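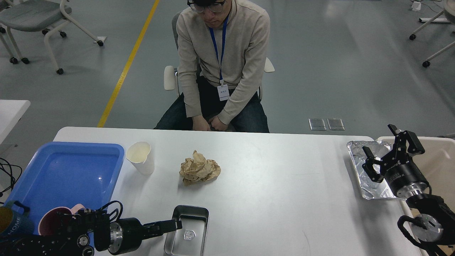
Right, I've now seen the Trurnavier coast path called "one of the great undiscovered walks" in three separate places this month. Having just walked the whole thing I have some questions.

First one. Undiscovered by whom? There's a car park at each end and a bus shelter with the route map in it. The ferry company puts it on the sick bags.

The headline claim is that you can do it in 4 days "at a gentle pace". I'd like to meet the person with that gentle pace. Day two is 20 kilometres and the leaflet's profile drawing has been squashed so flat you'd think it was a canal towpath.

It climbs out of Kekier straight from the harbour, drops back to the beach, climbs again, drops again. I stopped keeping track of the climbs by lunchtime. The leaflet calls this stretch "undulating". I've been on undulating. You can talk while you do it.

Also the "ancient forest". Every write-up has the ancient forest. Most of what I walked through was pine in straight rows with numbers sprayed on the trunks. There is a patch of proper old woodland above the second river and it's lovely, mossy, dark, full of ferns, and you're out the other side before you've got your hood down.

Asked Leandro Salcedo, who runs the hostel in Kekier, how old the forest was. He said his uncle planted it.

Wildlife. I was promised seals, sea eagles and "if you're lucky, dolphins". I got gulls, one very bold goat, and a seal that I watched for ages before it rolled over and was a fishing float. Not the path's fault, I know. But I'd be interested to hear from anyone who has seen the eagle and isn't selling a boat trip to see the eagle.

The boat trip is run by an outfit called Skukero. Their board says sightings "guaranteed*". I went up close to read what the star meant. The star doesn't go anywhere. There's no small print at all.

Waymarking is fine as far as the lighthouse and then somebody must have run out of paint. At the fork after the sheep grid the sign points at the gap between the two paths. I took the left one. So had everyone else, judging by the boot prints, and also judging by the boot prints everyone else had come back again.

If you're going: it's the right-hand one, past the blue water tank.

A few people have asked about the guidebook. I used the Clegg, latest edition. It's good on history and buses. It's less good on where the path is. The "cosy café at the halfway point" is a locked door with a January notice on it saying back soon.

Carry your own lunch on day three is what I'm saying. And water. The spring marked on the map was a damp bit of wall.

Replying to several of you – no, I don't think you need the 'essential' gear list on the tourist site. It has 11 items on it and the site's own shop sells all of them. I wore old boots and a cagoule with a broken zip. The poles I'd have liked for the descents, I'll give them that.

Someone called Prasetyo Rahman has messaged to say he did it in two days and found it easy. Good for you, Prasetyo. Did you go right round the headland or did you take the road? He's gone quiet.

(Update: he took the road.)

Now the bit where I have to be fair. The last morning is superb. You come over the shoulder of the hill and there's the whole lagoon with the reef line white along the edge of it, and the path runs along a grassy shelf for a good hour with nothing to climb. I sat down twice for no reason. If the brochure had just printed that and kept quiet about the rest I'd have no complaints.

I also met hardly anybody on it, so maybe "undiscovered" gets half a mark back.

Would I do it again? The last day, yes, tomorrow. There's a bus from Kekier that drops you near the start of it, leaves at 7.40am, and the driver will stop at the chapel if you ask. The leaflet doesn't mention the bus. I wonder if that's because it costs less than the luggage transfer.

The luggage transfer, by the way, took my bag to the wrong hostel. Separate thread on that when I've calmed down.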